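Stalier Seafloor Sediment Set

README, last touched Tue 11 January

Hello, and thanks for downloading! The Stalier set is a collection of grain size and organic carbon measurements from short sediment cores taken along the Stalier shelf and down into the upper part of Phelan Canyon. We have wanted to put this out for a long time, and it's a real pleasure to see it in one folder at last.

What you get

The release has 1079 subsamples from 87 cores. Each core was sliced on deck or in the lab, bagged, freeze-dried and measured at our bench. Most cores are short (the longest is 42 centimeters), so please don't expect a long climate record. What they do give you is a wonderfully detailed look at the top layer of mud, where the worms live and where most of the fresh carbon ends up.

Files

cores.csv has one row per core: core ID, latitude, longitude, water depth in meters, gear used, recovered length.

slices.csv has one row per subsample: core ID, top and bottom depth in centimeters, dry bulk density, percent sand, silt and clay, median grain size, total organic carbon.

flags.csv lists every value we have doubts about, with a short code. Join it to slices.csv on core ID and top depth.

photos/ holds small pictures for teaching and for the web page. They carry no measurements.

Empty cells mean "not measured." A zero is a real zero. In early drafts we used -99 for missing values, and if you still have one of those drafts, please throw it out!

The two areas

The shelf stations run along the Clonier bank, a broad sandy rise where the bottom current is strong enough to carry the fine mud away. Sand is above 70 percent in nearly all of those cores. The canyon stations are a different world: soft olive mud, lots of burrows, and carbon values that climb nicely as you go down the axis. If you plot median grain size against water depth, color the points by area and squint a little, you can see the break at the canyon lip right away. It's our favorite plot in the whole set. 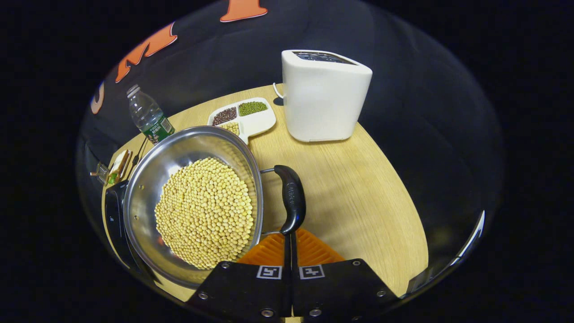
Dried soybeans in a stainless steel wok.

Methods in short

Grain size was run by laser on the fraction under 2 millimeters, after peroxide treatment to take out organic matter. Shell pieces bigger than that were sieved off and weighed, and the weight is in the column shell_g. Organic carbon was measured on acid-treated powder. We ran every tenth sample twice, and both values are kept (look for the suffix _rep), so you can work out the spread for yourself and you don't have to take our word for it.

Known problems

- 6 cores came up with a disturbed top. They are flagged D1, and the first two slices should be left out of any work on surface values.
- Depths for the March stations come from the ship's echo sounder and were not corrected for tide.
- Bulk density in the sandiest cores reads low. Water drained out of the liner while the cores stood on deck, and the volumes are off as a result.
- Core IDs starting with FU were taken under the older Futus program. Their positions are rounded to two decimals, good enough for a map of the shelf but too coarse for matching against sonar.

Good uses, and less good ones

We'd love to see this used for habitat maps, carbon budgets, class projects, and checks on sediment transport models (someone please try that, the bank is begging for it!). It isn't suited to working out sedimentation rates. There are no lead or cesium dates in the release, and slice thickness changes from core to core.

Reuse

Free to use, share and change, with credit to the Stalier Seafloor Sediment Set. If you fix an error, send us the row and we'll put it in the next version with your name in the change log.

Changes

1.1: flags.csv added, two swapped longitudes fixed on the Clonier line, column names moved to lower case.
1.0: first release.

Contact: the Stalier data desk | © Stalier Seafloor Sediment Set | Back to top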